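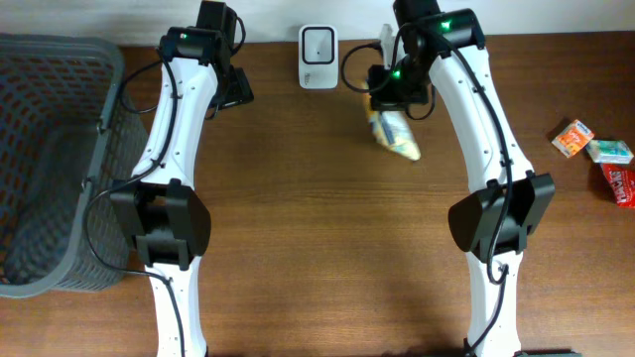 Zela is the two-arm grocery packing project of the Nostolcombe robotics club, and this README covers the recordings we have made with it so far. The task sounds simple: take packaged items from one side of a wooden table and put them in a basket on the other side. A typical moment has the right gripper holding a crinkled snack bag over the table, with the dark gray basket over by the left arm and a few more small packages waiting at the right. The right arm can't comfortably reach the basket in our layout, so most items have to be passed from one gripper to the other, and that handover is the part we care about.

The project started in May as a replacement for our old line-following unit, which most members had already done twice. Soudabeh Ghasemi wrote the recording code and Negin Nouri runs the labeling. Everything else was shared out among whoever came to the sessions.

Status

Version 2, December 2025. Version 1 should not be used. Its gripper values were logged on the wrong scale for the left arm, and we did not find this until training runs started dropping everything at the handover. The version 1 files have been removed from the club drive, but some members may still have copies. If your folder has no file called gripper_scale.txt, you have the old one.

What is in the recordings

Each recording is one episode. An episode starts with both grippers empty and ends when the operator presses the stop pedal. There are more than 500 episodes in the release. Each one has:

Video from the head camera, looking down the table from behind both arms.
Joint positions for the left and right arms.
Gripper opening for both arms, from 0 (closed) to 1 (open).
A one-line task instruction, such as "put the snack bag in the basket".
A result label: done, partial or failed.

We did not record sound. There is no depth data. Wrist cameras were discussed and put off until next year.

Folder layout

zela/episodes – one folder per episode, numbered in the order recorded
zela/labels – result labels and notes, one text file per session
zela/tools – the playback script and the checking script
zela/splits – train and test lists

The test list holds back 17 full sessions. Please keep it that way. In version 1 we split by episode, and the same table setup ended up in both lists, which made our results look better than they were.

Items

We used things members brought from home: snack bags, small boxes, flat packets and pouches. Items were swapped when they wore out. A snack bag lasts a few sessions before a seam opens, and boxes get soft corners. We did not try to keep the items the same from one session to the next, so don't expect the same package to look identical across the whole set.

Snack bags are the hardest. They fold when gripped, and the loose end swings when the arm moves. If the first grip is near the middle of the bag there is nothing left for the other gripper to take. Operators were told to grip near a top corner and let the rest hang. You will see that not all of them did, mostly in the early sessions.

Flat packets come next. They are easy to hand over once they are off the table, but picking them up often takes several tries. We kept those tries in. Nothing was trimmed from the start or middle of an episode.

How episodes were recorded

1. Put the basket on the left and the items on the right. Leave the middle of the table clear.
2. Move both arms to the start pose and check that the grippers open and close.
3. Start recording and wait for the tone.
4. Read the instruction on the laptop and do only what it says. If it names one item, leave the others alone.
5. Pass the item across over the middle of the table.
6. Release it inside the basket, move the left arm back, and press the pedal.
7. Fill in the label before starting the next one.

Operators worked in pairs, one on the controls and one at the laptop, and changed places after 6 episodes. New operators did a practice block first. Practice blocks were not saved.

Labels

"Done" means the named item is in the basket at the end of the episode. It does not matter how many tries it took. "Partial" means the handover worked but the item did not end up in the basket, usually because it caught on the rim. "Failed" is everything else, including drops the operator could not recover from.

Negin checked the labels against the video and changed a fair number of them, nearly all from done to partial. An item lying across the rim was being counted as in the basket by some pairs and not by others. The rule now is that it has to be below the rim all the way around. Where a label was changed, the old value is kept in the notes.

Known problems

The arm cables sometimes swing into the head camera's view of the gripper. This is worse on the left arm when it reaches toward the basket.

The basket was not fixed to the table. It gets pushed during some episodes and was put back by eye between them. A policy that learns one exact basket position will do badly.

Lighting changes. Sessions held late in the day used the ceiling lights only, and the shadows on the table move accordingly.

A few episodes carry the wrong instruction – the laptop was still showing the one before. We fixed all those we found. If you find another, add it to labels/wrong_instruction.txt with the episode number and your initials.

The checking script prints a warning about frame gaps on older laptops. The files are fine. The script is slow to read them.

Using the data

The data is for club members and for the two schools we share meetings with, Dunonel and Rahimi. You may use it for class projects, science fair entries and the spring competition. If you use it in a report or on a poster, name the club and give the version number. Please don't post the videos publicly without asking first, as hands and sleeves show up in some of them.

To play an episode, open a terminal in zela/tools and run

python play.py 0042

with the episode number you want. Add --slow for half speed. Press q to quit. The joint plots open in a second window, which may be hidden behind the first.

Before you train anything, run check.py on the whole folder. It takes a while and should finish with the line "all episodes readable". If it doesn't, copy the folder again from the drive before you change any code.

Still to do

Record episodes with the basket on the right.
Write down the start pose as numbers instead of a photo taped to the wall.
Decide whether to keep the partial label or split it in two. Soudabeh wants to split it, Negin doesn't.
Add a second basket for the sorting task.

Questions about the recording code go to Soudabeh Ghasemi and questions about labels go to Negin Nouri. Both can be reached through the club message board under the Zela topic. Include the episode number.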